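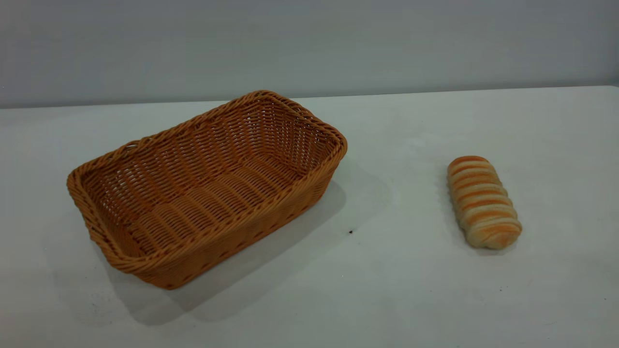
Comparing two grippers on the bread task

The comparison between the Tudon parallel gripper and the Zovstead soft gripper is now complete, and the results are set out in this post. Several readers wrote after the earlier entry on camera mounting to ask which of the two I would recommend for light, easily damaged items. The question deserved a proper test.

The task was the same for both. A single bread roll lies on a white table beside a woven basket. The arm must pick up the roll, carry it over the rim and set it down inside the basket without crushing it, dropping it or moving the basket. The arm and the controller were the same throughout, as was the fixed camera. Only the gripper was changed. Each gripper was given 200 attempts, and the starting position of the roll was varied by hand between attempts.

The roll was chosen with some care. Its surface is a series of rounded ridges with grooves between them, and this matters more than I had expected when the work was planned. A flat fingertip that closes across two ridges holds well. A flat fingertip that closes on one ridge only has very little contact, and the roll can turn in the grip while it is being lifted. A smooth roll was used in early trials and gave both grippers an easier time, so those attempts have been left out of the count.

The Tudon gripper

The Tudon is a plain two-finger design with rubber pads. It was simple to install and kept its calibration for the full series. Of its 200 attempts, 143 ended with the roll inside the basket and the basket where it had started. Most of the remaining attempts failed during the lift, when the roll turned between the pads and one end dipped. The trajectory had been set with a modest clearance over the rim, and a dipped end was enough to strike it.

Raising the clearance would have hidden much of this. I decided against doing so during the series, as the purpose was to compare the grippers on equal terms. Anyone using the Tudon for similar work should raise it.

Closing force required more attention than any other setting. The factory value left visible dents in the crust. The value finally adopted was the lowest at which the roll could be lifted reliably from a good grasp, and it was not altered once the series had begun.

The Zovstead gripper

The Zovstead uses soft fingers driven by air. It adapts to the shape of the roll and was far less sensitive to where on the ridges it closed. It failed to place the roll on 9 of its 200 attempts. No dents were recorded.

Its weaknesses lie elsewhere. The fingers are wide, and they need free space on every side of the object. When the roll was placed close to the basket, the outer fingers touched the wall of the basket on the way down and pushed it across the table. All but two of the failures were of this kind. The gripper is also slow to open. A pause had to be added to the release step, and the full series therefore ran well into Saturday evening.

The air supply is a further consideration. The compressor is loud enough that conversation in the same room becomes tiresome, and the hose must be routed so that it does not pull on the wrist joint. My first routing was poor, and a morning was lost to position errors that I had blamed on the controller.

Notes on the camera

The basket and the roll are close to each other in color, both in the range of orange and brown. The color threshold I have used in other projects could not separate them dependably when the roll was near the basket. Bendik Åberg suggested working from shape and size instead, and supplied a short routine for the purpose. It treats the larger region as the basket, fits a long axis to the smaller region and passes that angle to the wrist. With this change the detection step ceased to be a source of trouble.

Shadows required some adjustment as well. The light is broad and comes from above, and the shadow at the base of the basket was at first counted as part of the basket itself. This moved the estimated center toward the front. Masking the gray tones corrected it.

Recommendation

For bread and comparable items with open space around them, the Zovstead is the better choice, provided that the noise and the longer cycle can be accepted. For work in tight spaces, or where many kinds of firm object are handled, I would select the Tudon and spend the time needed to set force and clearance correctly. The difference in price did not enter into this judgment, and readers with a fixed budget may reasonably reach another conclusion.

The next comparison will concern controllers. The Yoshida unit used here will be tested against the one from Prodbridge on the same task – with the Tudon gripper fitted, as it is more demanding of accurate positioning. The clearance over the rim will be left as it was.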